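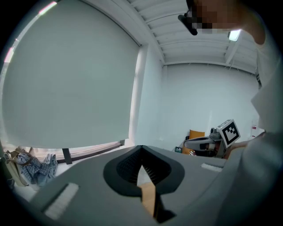 Blind pulled down, second gripper in hand, marker where a lens can find it.

I've been recording demos with hand-held grippers since March, mostly household stuff (folding, sorting, putting things in other things), and my notebook is now so full of scribbles in the margins that I figured I'd better type them up before the coffee rings take over. So these are my tips for anybody doing the same kind of work at a kitchen table or a workbench. I'm no engineer! I do the chores and the training people do the math. But I've recorded 613 takes that got kept, and a pile that didn't, and I learned most of what follows from the pile.

Blinds first, everything else second

Pull the blind before you do anything. I lost a whole morning's worth of towel folding to a sunny window. It looked lovely to me, and then I played the takes back and every time I turned toward the glass the table went dark as a cellar while the camera tried to cope. A plain pale roller blind is the best thing I own for this work. Ceiling lights on, blind down, leave them that way until you're finished for the day. If a bit of daylight leaks around the side I don't fuss over it.

Do record some sessions with the blind up, though. I ask for a list of which ones. If every take is made in the same soft light, the system learns about chores in soft light and gets confused at breakfast time. What you don't want is the light jumping around in the middle of a take.

Wipe your markers

The square black-and-white markers on top of the grippers are how one gripper gets located from the other one's camera (on our setup, anyway, yours may differ). They pick up fingerprints, flour, sawdust and jam. A dry microfiber cloth, no spray. I tried glass cleaner once and lifted a corner, and a lifted corner means a curled marker, and a curled marker means the position wobbles all over the place for the rest of the afternoon. Print spares on matte stock. Glossy paper looks sharper on the desk and then flashes white under a ceiling light.

While we're at it, look at where your fingers go. For the first couple of weeks I had my thumb creeping up over the edge of the marker whenever I got tired. I put a rubber band around the handle as a bumper and my thumb has stayed put ever since.

Know what your lens can see

Those wide round lenses see practically everything. Walls, ceiling, your elbow, the bag you dropped on the floor, the person working next to you. I don't try to empty the room, and I've been told not to. Homes have shirts on the floor and cushions on the chairs. But I do one slow turn with the gripper before each session and look for three things: mail with an address on it, family photos, and any screen that's switched on. Those go in a drawer. It takes no time, and it saves somebody else a tedious day of blurring.

Mirrors too. And the oven door!

Start in the same kind of place, but not the same place

My early takes all began with the gripper hovering over the left corner of the cutting board, because that's where I'm comfortable. I was rather proud of how tidy they were. Then the Kuledeo setup we were training for would only do the job if it began over the left corner of the cutting board. Oops.

Now I roll a die before each take and start from whichever of six spots comes up. I drew the spots on a scrap of paper and keep it by the sink, out of the way. I move the objects around too: mug handle facing me, mug handle facing away, mug upside down, mug behind the sugar. When I'm bored with a chore I switch the dish towel for another color before I switch the chore.

Slow down, but keep moving

You'd think slower is better. I did too. I recorded an entire drawer of spoons at the speed of a sleepwalker, and the trouble was all the little pauses where I was thinking. The system picks up pauses as if they were part of the job, so it reached for a spoon and then just... stopped, like it had forgotten why it came into the room. (I know the feeling.)

So I rehearse each chore a few times with the recording off, until my hands know the way, and then do it at what I'd call Sunday pace. If I catch myself dithering, I scrap the take. Hesitating over a grip because the thing is slippery is fine, that's part of the job. Hesitating because the phone buzzed is a redo.

Keep some of the fumbles

This took me the longest to believe. If I drop a sponge and pick it up again cleanly, I keep that one and tag it "recovered". We have 88 of those so far and I was told they've been worth more than a lot of the perfect ones. A system that has only ever seen things go right has no idea what to do with a sponge on the floor.

What I throw out: takes where I used my bare hand to help. Your other hand wants so badly to help! If you're working with one gripper, put the free hand in your apron pocket. If you're working with two, one in each hand, the problem goes away and you get sore wrists instead.

Sore wrists

Eleven takes, then a break. That's my limit and I've stuck to it since the week I couldn't open a pickle jar. Set the work surface lower than you'd have it for chopping, since the gripper adds length to your arm. I stood on a thick piece of Van Acker foam board left over from a shelf project, and it raised me up and was kind to my feet at the same time. Shake your hands out. Squeeze a warm wet washcloth if they're stiff.

Finger pads

Ribbed fingers collect crumbs in the grooves. An old toothbrush gets them out, dry first, then barely damp. Cornstarch is the worst offender and cooked rice is second. Check for a thin film of oil if you've been handling anything out of the frying pan, because the grip will go slick bit by bit and you won't notice it happening, you'll just find yourself squeezing harder. I used to do this cleaning at the end of the day. Now I do it at every break.

If you're gripping thin wood or a cutting board edge, look for splinters after.

Label it now

Not tonight. Now. I keep a pad of Grasier labels and a fat pencil next to the table and write down the chore, the object and the start spot before I put the gripper down. I once left it for after lunch and spent the evening squinting at forty minutes of video trying to tell one blue bowl from another blue bowl.

Say what you did in plain words, too. "Put the mug on the shelf" beats "mug task B". You'll know what mug task B is this week and you won't next month.

Cards and batteries

Two batteries per gripper, one in and one charging, and a dot of red nail polish on whichever card is full. I keep the full cards in a Pimex screw organizer, one drawer per chore, and I don't wipe a card until I've heard back that the copy opened properly. We lost 700 takes' worth of space to one folder that got copied twice and another that didn't get copied at all. I still get cross thinking about it.

Oh, and check the clock on both grippers before you start if you're using a pair. If they disagree the left hand and the right hand won't line up later, and it's a misery to fix.

I'll add the bit on folding fitted sheets when I've figured out how to fold a fitted sheet.

Posted Tuesday, June 18, 2019

Comments (5)

sawdustandsoup wrote:
The die trick is great. I've been using a deck of cards with chores written on them so I don't do the same one twenty times in a row, but I never thought of doing it for the start position. Trying it tonight.

garagelady wrote:
What do you do about shiny pans? Mine come out as a big white blob every time, blind or no blind.

Reply from the author:
Turn off the light right over the stove and leave the rest on. Or use the beat-up pan! I do half with the new one and half with the old one with the scratched bottom.

twoleftmitts wrote:
Disagree on the toothbrush, a soft one wore down the ribs on mine after a few months. I use masking tape, press and peel. Everything else yes, especially the thumb thing. I went and looked at my videos and there's my thumb.

benchdog wrote:
Do you get any say in which chores? Ours sent us a list with "untangle cables" on it and I've been hiding from it for two weeks.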